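Lights over Finulstead: a talk with Kamala Chowdary

Kamala Chowdary was fifteen when she saw her first one. She was on the back steps of her parents' house in Kavelcombe, taking her boots off, when an orange light came up over the ridge and stopped.

"Just stopped!" she says. "And I sat there with one boot on and I didn't even call anyone. I've been mad at myself ever since."

She has more than made up for it. Her sightings log, kept in school notebooks and later on an old laptop, passed 1000 entries in January, most of them sent in by people who live within a short drive of the Finulstead reservoir. I had been wanting to meet her for ages, so when she offered me an afternoon at her kitchen table I jumped at it.

The first surprise is how many of her entries she has solved herself. Planets, mostly. Venus alone has its own notebook. "People get shy when I tell them it was Venus," she says. "I say no, be proud, you looked up! Half of this town drives home under that thing and never sees it."

Then there are the ones she can't shift. Her favorite is the Postma Farm case, where 4 people in two different cars reported a row of dim lights moving low over the barley without a sound. She has checked flight paths, talked to the farm, and even walked the field at the same hour (she got soaked to the knee). "Lanterns would have drifted with the wind, and these went across it. A drone is possible. I keep drone in pencil."

Does she think it was a craft from somewhere else? She laughs at that and takes her time.

"I'd love it. I would absolutely love it. But I don't get to write that down just from wanting it."
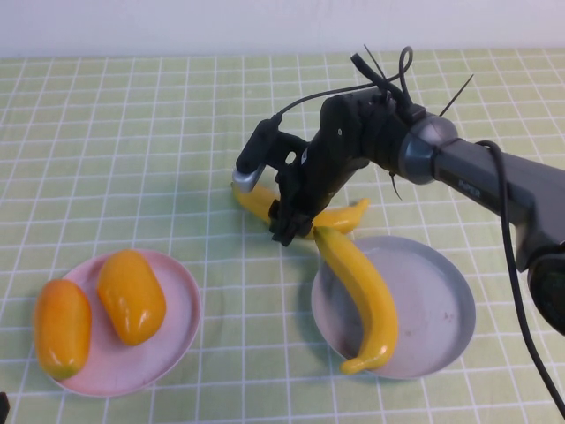
What she does write down is color, and she is wonderfully fussy about it. "Orange" on its own won't do for a Chowdary report. She wants to know which orange, whether it changed, and what the witness would hold next to it. Golden yellow all over, like one of those peppers on the pink plate, is a different entry from one that goes deeper orange at the tip. "A light low on the horizon can redden, and a flare can too," she says. "So if you tell me where the color was, you've told me a lot."

Her newest project is the Skodby Watch, 14 households on the north side of the water who have agreed to note the time and direction of anything odd and send it to her before they talk to each other. That last part matters to her more than any telescope. Two neighbors who compare notes over the fence, she says, will have the same sighting by breakfast.

I asked if I could join, and she handed me a blank form – mine starts tonight, from the parking lot by the boat ramp.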